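New finger pads went on both grippers this morning, and wow, what a difference a clean set makes! The old ones had 2563 folds on them (Agnes keeps the tally, I'd lose it by lunch) and were shiny as a bowling ball. Swapping takes me seven minutes a side now. Then I re-zero, check the wrist cable for slack and run the laundry set.

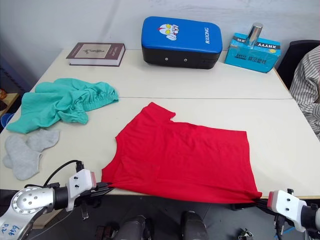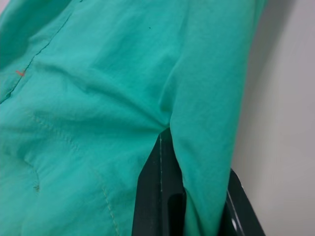

My big worry is always grip force. I dropped it two notches for the new pads, and I'm still fiddling with it. Big flat pulls like the red T-shirt hem are the easy part – bunched-up stuff like the teal one, with all those folds running out from the pinch, is where I go slowly. Njål wants it higher. We'll see in March!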